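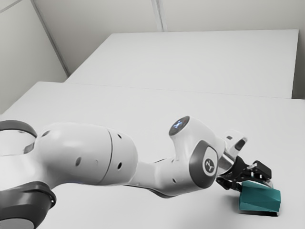 Chapter 9
Why Things Stay Put: Friction in Daily Life

INTRODUCTORY PHYSICS > FORCES AND MOTION

If you have ever pushed a heavy bookcase across a bedroom floor, you already know a good deal more about friction than you might think. You lean on it and nothing happens, so you lean harder, and still nothing happens, and then all at once it lurches forward and you very nearly go with it! After that first jerk it moves along more easily - as long as you don't stop for a rest.

In this chapter we will spend a good while on that stubborn moment before the bookcase moves, and on the easier stretch that follows. The first is the work of static friction and the second of kinetic friction, and you will want both terms close at hand when we reach the long problem on the Fraser ferry ramp (Section 9.3), where a loaded cart with a mass of 62 kilograms is parked on a slope with its wheels locked.

You will need the force diagrams from Chapter 3, so please turn back to them if they have gone a little hazy. Keep a pencil and some scrap paper beside you as well. For the first activity, find a hardcover book and a coin, lay the coin on the cover, and lift one edge of the book very slowly until the coin begins to slide.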